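Swapping grippers without swapping arms
8/29/24

Melaniia Kuzmenko runs the end-effector bench at Gusness, where the same arm has carried two different parallel grippers since December. The first came from Rieger. The second, from Clerkier, costs more and closes more slowly.

"On paper the Rieger wins," she said. "Shorter stroke, less mass at the wrist, simpler wiring. We logged 3,000 attempts on each with the same controller gains, and the Rieger completed 2,825."

The Clerkier completed fewer on the first pass. Kuzmenko attributes most of the difference to the mount, which put the fingertips 29 millimeters farther from the flange than the kinematic model assumed. After the offset was corrected she discarded the early runs and started again.

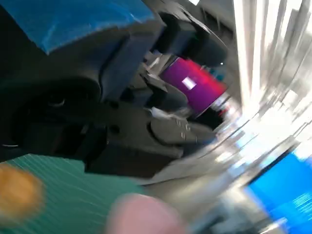
Wrist video was the other variable. Kuzmenko keeps the camera on the gripper side of the joint, so the fingers stay in view while the background moves. At full joint speed she treats the frames as unusable for pose estimation and relies on encoder data until the arm settles.

"People ask for a higher frame rate. I ask for a shorter exposure first. Then you need more light, and then you are arguing about lamps."

Her colleague Marichka Onyshchenko, who maintains the controller, would rather slow the approach. She reran 1,521 of the logged trajectories with a lower acceleration limit and found that cycle time suffered less than expected.

"Most of the cycle is waiting for the grasp check anyway," Onyshchenko said.

The two have not agreed on a default. The Clerkier stays on the arm until the finger pads have been replaced and retested.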